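Skudport Hand-Held Gripper, Pair
Demonstrations and open day

The Skudport is a two-finger gripper worked by hand. It is sold and hired in pairs, one for each hand, and is used to record household tasks for robot training. The operator does the job with the grippers in place of fingers, and the recording goes to the customer's own software.

What a demonstration covers

A standard visit takes 76 minutes. Our demonstrator brings one pair, charged and set up, and works with the things you already have in the room. There is no need to clear a bench or buy test objects. Most people ask to see small items first: pens, tubes, spoons, folded cloth. You can try the grippers yourself for the second half of the visit. Up to 2 people can train on a pair in one session, taking turns.

Home visits are handled by Noémi Vörös from the Draltdale office. Visits to labs and schools are handled by Damilola Adeleke.

Open day

The next open day is at the Butia showroom in November. Doors open at 10 and the last demonstration starts at 4. Zoriana Demchenko will run the small-object table and take questions on finger pads and replacement parts. Entry is free, but please book if you want time with a pair.

Hire and purchase

Hire: $39 per day per pair, two-day minimum
Purchase: $2000 per pair, with case and charger
Spare finger pads: sold in sets of four
A demonstration fee is taken off the price if you order within the month.
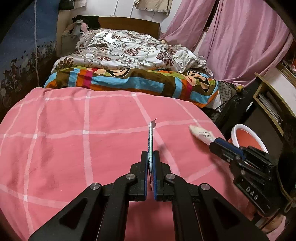 Page last changed: 7th March

Picking up a pen

The pen is held upright between the blue rubber pads. Pens are a good first exercise for new operators. Close the fingers slowly, stop when the pads meet the barrel, and lift straight up. Tubes of cream are harder, as the sides give when squeezed, and we leave them for later in the session.

To book a visit, call the Draltdale office or use the contact form. Please give your floor number and tell us if there is no elevator.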